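„Die Leiste sieht man erst, wenn sie fehlt“
Ein Gespräch mit Fathima Debnath über Steckdosenleisten, Kabel und einen hellen Tisch

01.11.2006

Wer bei Grernomar durch die Hintertür kommt, steht zuerst vor den Regalen mit den Verlängerungen. Grernomar verleiht alles, was man für eine Veranstaltung mit Strom braucht, von der Tischlampe bis zur großen Kabeltrommel. Fathima Debnath leitet dort seit elf Jahren das Lager. Sie hat mir Tee angeboten und dann sofort gefragt, ob ich zu Hause Leisten mit Schalter habe oder ohne. Ich musste nachdenken. „Sehen Sie“, sagte sie, „das wissen die wenigsten.“

In ihrem Bestand sind 1.109 Steckdosenleisten. Die Zahl steht mit Bleistift auf einem Zettel neben dem Telefon, und sie stammt von der letzten Inventur im März. Damals wurden im ganzen Lager 2.373 Teile geprüft. Fast die Hälfte davon waren also Leisten, und das hat sogar sie selbst überrascht. „Ich dachte immer, wir leben von den Lampen“, erzählt sie. „Aber die Lampen kommen und gehen mit der Mode. Eine Leiste braucht jeder. Die Hochzeit braucht sie, der Flohmarkt, das Büro, das umzieht.“

Ihre Arbeit beginnt, wenn die Sachen zurückkommen. Die Kisten werden an der Wand abgestellt, und jede Leiste geht einzeln über den Tisch. Ich wollte wissen, warum nicht eine Stichprobe reicht. Sie hat den Kopf geschüttelt, freundlich, aber sehr entschieden. „Eine Leiste liegt bei den Leuten auf dem Boden. Man tritt darauf, man stellt einen Stuhl darauf, man kippt Saft hinein. Der Kunde gibt sie zurück und sagt, alles war gut. Er lügt nicht, er hat es nicht gesehen. Deshalb schaue ich jede an.“

Wie schaut man eine Steckdosenleiste an? Ich hatte mir das schnell vorgestellt, und es ist langsam. Zuerst kommt das Gehäuse an die Reihe, von oben, dann von unten, wo die Schrauben sind. Danach fährt sie mit dem Finger an der Naht entlang. Wenn die beiden Hälften nicht mehr dicht zusammen sind, spürt man das früher, als man es sieht. Dann der Schalter. „Ein guter Schalter macht ein kurzes Geräusch. Wenn er weich ist wie Butter, kommt die Leiste in die graue Kiste.“ Die graue Kiste bedeutet, dass der Elektriker sie bekommt. Frau Debnath öffnet selbst nichts. Das ist ihr wichtig, und sie hat mich gebeten, es genau so zu schreiben.

Am meisten Zeit kostet die Schnur. Sie legt sie lang aus, zieht sie durch ein trockenes Tuch und achtet auf die Stelle, wo sie aus dem Gehäuse kommt. Dort wird sie am meisten geknickt. „Die Leute tragen die Leiste an der Schnur wie einen Hund an der Leine“, sagt sie. „Und beim Aufwickeln wickeln sie die Schnur fest um die Leiste herum. Das ist das Schlimmste. Es sieht ordentlich aus, und nach einem Jahr ist die Schnur am Anfang kaputt.“

Sie selbst macht große, lockere Schlaufen und bindet sie mit einem Klettband. Jedes zweite Mal legt sie die Schlaufe in die andere Richtung. Sie hat es mir gezeigt, ich habe es nachgemacht, und meine Schlaufe war eine Acht. Beim dritten Versuch ging es besser.

Ein Teil des Gesprächs handelte vom Tisch. Ich hatte nicht geplant, nach dem Tisch zu fragen, aber man kommt mit Frau Debnath schwer an ihm vorbei. Der Tisch ist aus hellem Holz, von der Firma Jastberg, und sie hat ihn gebraucht gekauft. Darauf liegt eine große Platte, fast weiß, mit einem leichten Stich ins Violette. Am Anfang hat sie direkt auf dem Holz gearbeitet. „Auf Holz sieht man keinen Staub und keine kleine Schraube. Alles hat dieselbe Farbe wie das Holz, komisch, oder? Auf der hellen Platte sehe ich jeden Krümel, der aus einer Dose fällt. Wenn ich eine Leiste umdrehe und klopfe, und es kommt etwas heraus, dann weiß ich, wo sie gewesen ist. Sand ist Kinderfest. Glitzer ist Hochzeit.“

Für weiße Leisten ist der Untergrund allerdings nicht ideal, das gibt sie zu. Weiß auf fast Weiß, da muss das Licht stimmen. Eine dunkle Platte hat sie auch einmal probiert, und nach zwei Wochen stand sie wieder hinter der Tür. Jetzt dreht sie lieber die Lampe ein wenig zur Seite, damit die Leiste einen Schatten bekommt.
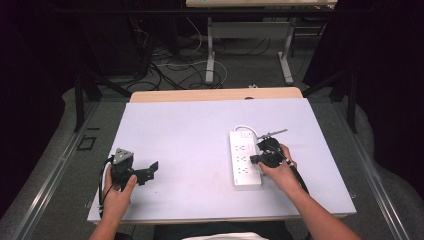
Mahfuz Weerakoon

Die weiße Leiste mit dem kleinen Schalter am einen Ende und den Öffnungen in mehreren Reihen gehört zu den Typen, über die wir am längsten gesprochen haben. Frau Debnath legt solche Leisten gern der Länge nach vor sich, den Schalter weg vom Körper. So kann sie die Reihen von vorne nach hinten lesen wie eine Zeile, sagt sie, und sie vergisst keine. Die dünne Schnur soll hinten frei liegen und nicht unter dem Gehäuse. „Wenn die Schnur darunter ist, wackelt die Leiste, und ich denke, das Gehäuse ist verzogen. Das ist mir oft passiert. Ich habe gute Leisten in die graue Kiste gelegt, nur wegen der Schnur.“

Ich fragte, ob viele Öffnungen nebeneinander nicht einfach praktischer sind. Sie hat gelacht. „Praktisch für wen? Der Kunde sieht viele Löcher und denkt, er darf alle benutzen. Einen Wasserkocher, eine Heizung und noch die Kaffeemaschine. Ich sage dann immer: Die Leiste macht den Strom nicht mehr, sie verteilt ihn nur.“ Diesen Satz hat sie auch auf den Lieferschein drucken lassen, ganz unten. Ob ihn jemand liest, bezweifelt sie.

Und Leisten hintereinander stecken? Bei dieser Frage wurde sie kurz streng. Das steht bei Grernomar im Mietvertrag als verboten, und trotzdem kommen manchmal zwei Leisten zurück, die noch ineinander stecken. Sie trennt sie dann und schreibt einen Brief. Der Brief ist höflich. Beim zweiten Mal ruft sie an.

Mich hat interessiert, woran sie eine Leiste nach dem Prüfen wieder erkennt. Bis vor kurzem hatte jede einen Papieraufkleber mit Nummer, und das Papier war nach ein paar Verleihungen grau und nicht mehr lesbar. Mit dem neuen Etikett von Gevance ist sie zufrieden, weil es flach an der Unterseite klebt und beim Abwischen hält. Die ersten 100 Stück hat sie an drei Abenden selbst aufgeklebt. Für die übrigen nimmt sie sich den Winter vor.

Zum Abwischen nimmt sie ein Tuch, das nur leicht feucht ist, und die Leiste ist dabei natürlich nicht angeschlossen. Für die Öffnungen hat sie einen Malerpinsel mit weichen Haaren. Gelb gewordene Gehäuse macht sie nicht mehr weiß. Sie hat es früher mit verschiedenen Mitteln versucht, und das Ergebnis war immer fleckig. „Gelb ist kein Fehler. Gelb ist Sonne. Aber für eine Hochzeit gebe ich keine gelbe Leiste mit, die kommt zum Flohmarkt, dort stört sie keinen.“

In den Regalen liegt alles nach Länge der Schnur sortiert. Das war nicht immer so. Ihr Vorgänger hatte nach Anzahl der Dosen sortiert, und beim Packen musste man jedes Mal die Schnur ausrollen, um zu sehen, ob sie reicht. Der Kunde fragt nämlich zuerst nach der Entfernung zur Wand. Frau Debnath hat das umgestellt, als eine große Bestellung aus dem Gemeindesaal Abeysekara kam und am Abend vor dem Fest die Hälfte der Leisten zu kurz war. „Wir sind noch einmal gefahren, um zehn Uhr nachts, mit dem privaten Auto. Am nächsten Morgen habe ich angefangen, die Regale auszuräumen.“

Gepackt wird in flache Kisten, die Leisten nebeneinander und die Schlaufen abwechselnd links und rechts. Auf diese Art passt mehr hinein, und der Deckel geht ohne Druck zu. Obenauf kommt eine Liste. Sie schreibt sie mit der Hand, obwohl der Computer es auch kann, denn beim Schreiben zählt sie noch einmal mit. Früher gab es manchmal Streit um eine fehlende Leiste. Heute unterschreibt der Kunde die Liste bei der Übergabe, und es ist ruhiger geworden.

Gegen Ende wollte ich einen Rat für die Leser haben, für die Leiste unter dem eigenen Schreibtisch. Sie hat lange überlegt. „Ziehen Sie sie einmal hervor. Wirklich, nur das. Stecker heraus, auf einen hellen Tisch legen, umdrehen, klopfen. Dann schauen Sie, wo die Schnur herauskommt. Wenn dort etwas gebrochen ist oder braun, bitte nicht kleben. Klebeband ist keine Reparatur.“ Von dem Klebeband hat sie mehrere Geschichten. Eine Leiste kam einmal ganz eingewickelt zurück, wie ein Geschenk, und der Kunde meinte, er hat sie nur schützen wollen.

Ob sie zu Hause auch so genau ist? Fathima Debnath wurde ein bisschen rot. Hinter ihrem Fernseher, sagt sie, liegt eine Leiste, an die sie seit dem Einzug nicht herangekommen ist, der Schrank ist zu schwer. Ihr Bruder soll beim Verschieben helfen. Sie hat ihn schon zwei Mal gefragt.

Zu Hause habe ich dann nachgesehen. Meine hat einen Schalter.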